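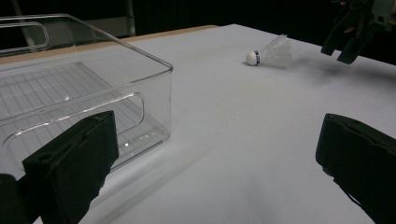 **What are clear bins good for?**

Stuff you forget you own. If it goes in a drawer, it might as well be in the next county. A see-through bin on a shelf gives you a fighting chance. It won't make you tidy, whatever the store display suggests.

**Do I need a matching set?**

No. Matching sets mostly help the people selling them. Buy one, live with it until the end of August, then decide. I bought the full Kereama set in one go and half of it is still stacked in the garage.

**Which brand should I get?**

I've used Nilo, Granine and Kereama. They all hold things. Granine costs the most, and I have yet to find out what the extra money pays for. The Nilo ones nest better – that's the only real difference I'd bother with.

**Are cutout handles worth having?**

On a high shelf or in a deep cabinet, sure. You hook your fingers in and pull. Small things can slip out through a low slot, though, so keep loose beads and screws in something with solid walls.

**What about a ribbed floor inside?**

Sellers like to claim it keeps things from sliding. Maybe a little. Mostly I notice it when I'm trying to wipe crumbs out from between the ridges. An old toothbrush works.

**How do I store shuttlecocks and other sports odds and ends?**

Feathered or plastic, don't put anything heavy on top of them. The skirt bends, and then they fly crooked. Keep them in the tube if you still have it. If not, an open bin is fine as long as the racket grips and water bottles go somewhere else.

**Is Usard's 15-minute tidy method any good?**

It's a timer and a bin. You fill the bin with whatever is out of place, then walk it around the house. I've done it and it works about as well as picking things up without a timer. If a clock gets you moving, go ahead.

**Should I label a bin I can see through?**

I wouldn't, except for food with a date on it. Some people label everything. They seem happy.

**Can they go in the dishwasher?**

Check the bottom for a mark or look up the maker's instructions. I wash mine by hand in warm water – a scouring pad will scratch them cloudy.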